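1 min read
Print | E-mail

pistcombe_kid
Grovitico says the Kumach reprint set is 272 cards with 18 foils. Anyone else preordered? My local shop in Ballarat wants $69 a box and I caved, I loved those comics!

Ifans
Too dear for reprints mate. The old border colours were nicer anyway.
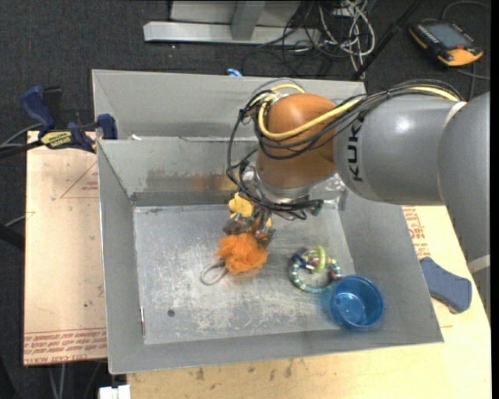
pistcombe_kid
Disagree on the borders, the new grey ones suit the artwork. And the foils are all fresh drawings (Gøran Moen did the covers).

Ifans
Fair enough, didn't know Moen was on it. Still waiting for singles.

Print | E-mail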